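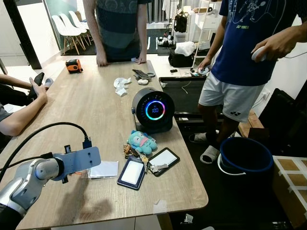 Adelino Marinho

August, shop notebook, a little after 4 in the afternoon

I sat down meaning to write up the tabletop work and have spent the first ten minutes looking at what everybody unloaded onto the oak table, so I may as well begin there. Keys, badge holders, somebody's light-blue plush with the big pink mouth (a fish, I think, and a very cheerful one), the little brown keychain figure, a crumpled tissue. It is how the table looks whenever we all gather round it, and I have grown rather fond of it, even if it makes measuring anything a nuisance.

The reason I care today is the top itself. Dradero wants a second table for the Lulldale room, same height, same light oak look, and before I order anything I'd like to know how this one gets used over an ordinary week. My first drawing had a bare top with one cable hole at the back. I don't think that will do. People come in, empty their pockets, put their badges down wherever there's a gap, and then all the small things drift toward the middle because that's where everyone can reach. A shallow tray let into the surface would catch most of it. I tried a cardboard mock-up on my own bench this morning and the keys went straight in without my thinking about it, which pleased me no end!

Then there's the black cylinder with the light ring. It had 100 on the readout and the ring going from blue through to pink and red, and it does brighten the place up. It stands in the center of the table with its thin cable off to one side, and I would like a proper spot for it on the new top, with a notch so the cable can drop through and not lie across the wood. I have penciled the notch at 8 mm wide. May need to be wider if the plug has to pass, so check the plug first, Adelino, before you cut anything. (You know what happened with the Garg shelves.)

The badge holders gave me another idea, a less certain one. The navy one and the black-framed one are both close to flat, and so is the clear sleeve with the white card in it, so a narrow slot along the side of the tray could hold them standing up. Nice to look at, easy to grab on the way out. On the other hand a slot fills with crumbs, and I am the one who'd be digging them out with a toothpick. Leave it off the first version, maybe, and ask around.

Costs, so I don't lose the scrap of paper: Gallent quoted 1,725 for the top and frame together, delivered, and 212 more for routing the tray and the notch. I can do the routing here if I can have the big bench to myself for an afternoon, and I would enjoy it, but their edges are cleaner than mine and I'm old enough to admit it.

Still to do: measure the plug. Find out how deep a tray can go before it weakens the top. Ask whether anyone minds losing the middle of the table to a tray when we spread out the big drawings, as I suspect at least one person will mind very much. And would whoever owns the plush please collect it before I start sanding samples, that pale blue will show every speck of dust.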